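The Ferry to Brirkero

My aunt kept the ticket window at Herketley for most of her working life, and when her knees gave out I took it over for what was supposed to be one summer.

The window faced the water. There was a stool, a heater, a drawer for the cash and a ledger where you wrote down each crossing and how many had paid. In July the ledger filled up fast. By October you could go a whole day on half a page.

The boat was called the Virág. She had been bought secondhand from a river company and the name had come with her. She held 27 people sitting down and more if it wasn't rough. She left at seven in the morning and came back at six, and in between she did whatever the captain felt the weather allowed.

I had been there three weeks when a woman came up to the window and asked for a one-way to Brirkero.

"We only sell returns," I said.

"I don't need the return."

"It's the same price."

She thought about this. She had a suitcase and a coat over her arm, though it was warm. She paid and tore the ticket in half along the perforation and gave me back the part she didn't want. I put it in the drawer with the cash because I didn't know where else it should go.

When I told my aunt that evening she put down her fork.

"What number was it?"

I said I hadn't looked. She told me to look in the morning, so I did. It was 2,004. She wrote it on the back of an envelope and stuck the envelope behind the clock, and she would not say why.

The lost property was kept in the back room, and it was my job to go through it at the end of the season. Most of it was hats. People put their hats down on the bench and the wind did the rest. There were gloves, a good umbrella, a paperback with the last chapter missing, and the things children leave behind.

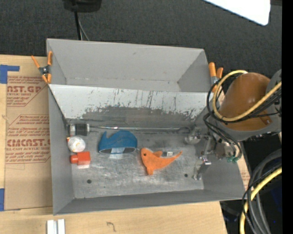
A blue whale, unclaimed.

I wrote everything in the book and put a date next to it. The rule was a year and a day, and then it went to the church sale. My aunt had made the rule herself and she had never broken it, not even for the umbrella.

The woman came back in the spring. I knew the coat. She was on the far side of the window this time, getting off the boat with everybody else, and she waited until they had all gone up the hill before she walked over.

"I think you have something of mine," she said.

I opened the drawer. The half ticket was where I had left it, under the coin tray, gone soft at the corners. I pushed it through to her.

"How did you pay to get back?" I asked.

"I didn't. He let me on." She turned the ticket over. "I told him I had the other half over here."

I called my aunt from the phone on the wall. She came down in her slippers, which I had never seen her do, holding the envelope from behind the clock. She checked the number against the ticket. Then she took the ledger, found the page from the summer before, and made a small mark beside the crossing.

"My mother did the same," she told the woman. "Eleven months, she was over there. She used to say the food was terrible."

"It still is," the woman said.

They talked for a while outside, on the bench. I couldn't hear it. There was a freight boat unloading for Clova and the winch was going. When I looked up again the woman was walking up the hill with her suitcase and my aunt was sitting by herself with her hands in her lap.

She came in and hung the envelope back up behind the clock.

"There's a line for the four o'clock," she said, and I went and sold them their tickets.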